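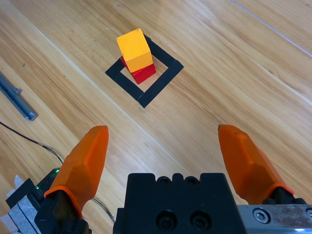 Yellow on red inside the taped square at the Prurstead block night.

Block stacking is back at the Prurstead hall, and I went along meaning to stay for one cup of tea and ended up there until they put the chairs away! The rules haven't changed since February: you get a square of black tape on the table, a little heap of coloured blocks, and your stack has to stand inside the lines. Sounds easy (it isn't, my neighbour's kept going over).

We had 12 tables going this time, and Lachlan Baird ran the scoring on a whiteboard with his usual terrible handwriting. Ngan-ling Yen won the evening by 2 points from Craig MacKinnon, who wants a rematch and told pretty much everyone at the urn. Good on her, I say, she's been practising at home on the kitchen bench.

The gold coin tin and the raffle came to $2,459 over the season, and that's going towards new lights for the back room. I won a jar of marmalade – very happy with that.

Next one's at the Ornholm hall, same start time. Bring a plate and a cushion, the seats over there are hard as anything. Beginners are welcome and kids play free.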